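Healthcare waste collections – frequently asked questions

Last updated 3/2/26

These are the questions we get most often from surgeries, clinics, dental practices, vets and training centres that use the Nuto collection service, or are thinking of using it. If your question isn't covered, ring the Plurkdale depot or use the contact form.

Who can use the service?

Any business or organisation within our collection area that produces healthcare waste. This includes small producers such as tattooists, podiatrists and care homes. We don't collect from private households. If you treat yourself at home and need a sharps bin taken away, speak to your council or your GP surgery first.

What counts as healthcare waste?

Waste that comes from looking after the health of people or animals, and from related teaching and research. Some of it is hazardous, such as infectious waste and certain medicines. Much of it isn't. Packaging, paper towels from a staff washroom and lunch leftovers are ordinary business waste and should go in your general or recycling bins.

Who decides which type of waste we have?

You do. The producer has to classify and describe the waste before it leaves the site. We can talk you through the colour coding and look at a list of what you throw away, but we can't sign the description on your behalf.

Which colour bag or bin do we need?

Yellow is for infectious waste that has to be incinerated, for example where it is also contaminated with chemicals or medicines. Orange is for infectious waste that can be treated by another method first. Yellow with a black stripe is for offensive waste, meaning items that are unpleasant but not infectious, such as incontinence pads. Purple is for cytotoxic and cytostatic medicines and anything contaminated with them. Red is for anatomical waste and blue is for other waste medicines.

Sharps bins follow the same idea, with the lid colour showing what can go inside. Please check the lid against your waste description before you put a new bin into use.

We run training sessions and don't treat patients. Is our waste still healthcare waste?

It depends on what was used. Needles and blades need a sharps bin whether or not they have been near a patient. Animal tissue used in teaching may come under animal by-products rules as well, and you should tell us about it before the first collection. Synthetic practice materials with nothing harmful on them can often be thrown away as general waste, but read the supplier's data sheet before you decide.

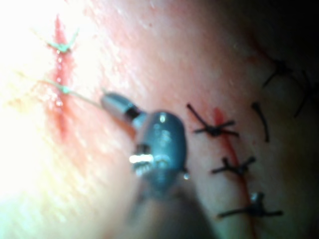
A robotic surgical instrument against pale, skin-like tissue.

Can single-use instruments go in the metal recycling?

Not through this service. Used instruments that can cut or pierce go in a sharps bin of the right size. Larger items that won't fit should be kept apart and listed on your booking, and we'll bring a Stavanberg rigid container. Do not force an item into a bin or leave the lid partly open.

What about equipment with a battery or a circuit board?

This is waste electrical equipment and needs its own collection. It must be decontaminated before we can take it, and we need a signed decontamination certificate with it. Take out any batteries that are designed to be removed and store them separately.

How full can a sharps bin be?

Stop at the fill line. Close the lid fully, sign and date the label, and move the bin to your storage area. Drivers will leave behind any bin that is overfilled, unlabelled or leaking, and you will need to put it right before the next visit.

How often do you collect?

The standard service is every 28 days. Weekly visits are available for larger sites. If you only fill a bin now and then, you can go on the call-out list and book when you need to – please give us 7 days' notice. Offensive and infectious waste shouldn't be kept for long periods, especially in warm weather, and many sites on call-out move to more frequent visits from May.

Where should we keep the waste between collections?

Somewhere secure, dry, well lit and away from food and the public. If the store is outside, it must be locked. Keep hazardous and non-hazardous waste apart. Bags should be in a rigid lockable cart and not on the floor.

What paperwork will we get?

Non-hazardous waste moves with a waste transfer note, which can be set up to cover repeated collections over a year. Hazardous waste needs a consignment note every time. Keep transfer notes for at least two years and consignment notes for at least three. We send electronic copies after each collection, but you are responsible for your own records.

Where does it go?

All loads come back to Plurkdale first. Waste for incineration goes on to the Kılıçarslan plant, as does anything marked red, purple or blue. Orange bag waste goes for heat treatment. You can ask for the permit details of any site we use.

How much does it cost?

Prices depend on the type of waste, the number of containers and how often we call. The smallest yearly contract is £324 plus VAT, which covers one sharps bin exchanged at each standard visit. Replacement bins are included. Wasted journeys, where the driver can't get access, are charged separately.

Can we change or cancel?

You can add or remove containers at any time by email. To end a contract, write to us at least 28 days before the renewal date. Any unused bins should be handed back to the driver on the final visit.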